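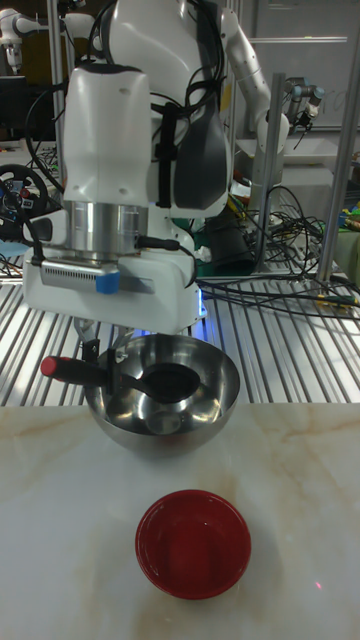
Baltham Reading Aloud Project: progress report to the Ibarra Fund

Period covered: second six months of the grant
Prepared by: Itzel Bañuelos, project coordinator

1. Summary

The project pays for trained readers to visit day centres and sheltered housing in Baltham and the villages on the Istau side of the river. Each group meets weekly for an hour. The reader brings a short story or part of a novel, reads it aloud and leaves time for talk.

All the groups named in the original application are now running. Attendance for the period was 3018, against 2826 in the first six months. We had hoped for a bigger rise, but two groups lost most of November when the heating failed at Plotent House. Spending is within budget and we are not asking for any change to the payment schedule.

2. Groups

The Tuesday group at the library is the largest and has had to move from the side room to the main floor after closing time. Members asked for longer books, so they have been reading one novel through since the autumn. People who miss a week are given a one-page summary, which Ghada Aoun writes and prints. Several members who never miss a week have started asking for it too.

Plotent House restarted in December with a new reader. Numbers are still lower than before the break. The manager there has moved the session from the morning to 2.30 p.m. so that it no longer clashes with the chiropodist, and we expect this to help.

The two Istau groups remain small. The bus timetable changed in the autumn and the last bus back now leaves before the session ends. We have shortened the hour to 45 minutes as a stopgap.
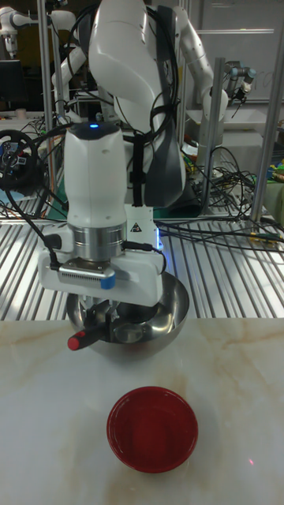
A better answer would be shared taxis, and we have had one quote so far, which was too high. We will get two more before the end of the winter and report back. If none is affordable we would rather hold both groups in the same village on alternate weeks than lose either of them.

The group for people with sight loss has settled well. It was the one we were least sure of at the start, as most members already use recorded books at home. They told us they come for the discussion. One member has asked whether the group could try plays, with parts shared out from memory, and the reader is willing to have a go in the spring.

3. Readers

We began the period with a shortage of readers and end it with enough. Ghada ran the training course over four evenings. It covers choosing material, reading at a steady pace, using a microphone, and what to do when a story upsets someone. The last of these was added after the first course and took up most of an evening. We will keep it in.

One reader left to take up full-time work and another has stepped back to covering absences. Every reader has been observed at least once. The most common point in the notes was speed: new readers go too fast, particularly with dialogue.

4. Books and materials

We spent 700 on books in the period, nearly all of it on large-print copies. Large print is dear and the choice is poor for short stories. The library has agreed to lend sets for up to eight weeks, which will bring this cost down next year.

We also bought a second portable speaker. The first is shared between three groups and was often in the wrong place.

5. Money

Room hire came to 3795, slightly over the amount set aside. The extra went on the hall we used while Plotent House was closed. Plotent House has offered free use of its lounge until the summer to make up for this, and we have accepted. The overspend has been met from travel, where less was claimed than planned.

Readers' fees are on budget. A full breakdown is attached as a separate sheet, with receipts for single items in the usual order.

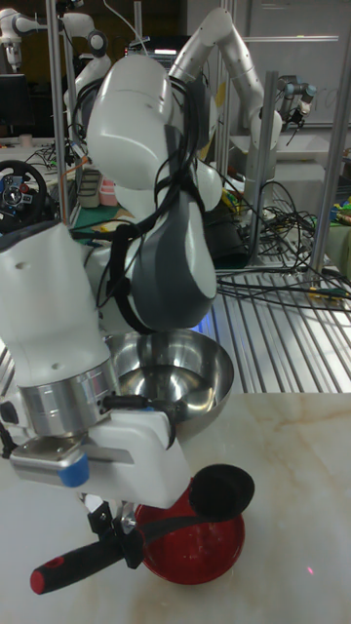 6. What has not gone well

The newsletter has not appeared. We said there would be two issues and there have been none. Nobody had time to edit it, and members we asked were not very interested. We would like to drop it and put the printing money towards summaries for all groups.

The feedback forms were too long. Many came back with only the first page filled in. A shorter form, in larger type, has been tried with the library group and will be used everywhere from now on.

7. Next six months

Obtain two more taxi quotes for the Istau groups and decide by spring.
Bring attendance at Plotent House back to its earlier level.
Run one further training course, led by Ghada Aoun.
Try the first shared play reading with the sight loss group.
Agree dates for the library loans.

8. Decision requested

We ask the Fund to agree to the newsletter money being used for printed summaries. No other decision is needed at this stage.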